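Why I'd take the plain two-finger gripper

Posted May 27, 2023 by Zsolt Antal

I spent most of April swapping grippers on the same arm, and I've come out of it a bigger fan of the simple two-finger kind than I ever expected to be. I went in rooting for the Drurirov, a soft three-finger hand that closes around a peach so gently you want to applaud. And I still love it! But love is one thing and a long day of picking is another.

We ran 100 picks per object at our bench in Turnov, with 12 objects, mostly toy-kitchen stuff – bowls, fruit, bottles. The soft hand won on anything round. On thin rims it kept folding over itself, and a plate lying flat beat it almost every time. The two-finger Munshi took the rims without fuss, and when it missed, I could usually tell why. I think that counts for more than people admit. A miss you understand is a miss you can fix before lunch.

My friends at Fundlow disagree with me (loudly) and say a good controller will make up for any hand. Maybe so. We tried their controller for 17 days and it was lovely, smooth as anything, but it couldn't give the soft fingers a hard edge.

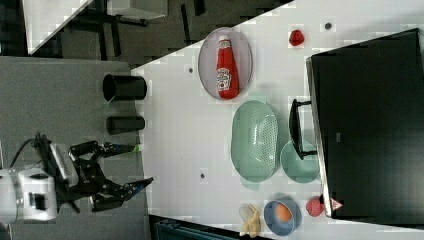 The two-finger gripper beside the table, with the colander, bowls, fruit and ketchup bottle set out.

So my vote goes to two fingers, good tips, and money left over for a second camera. If you have a soft hand that can lift a flat plate, please write to me, I'd love to try it. I'll bring the ketchup bottle.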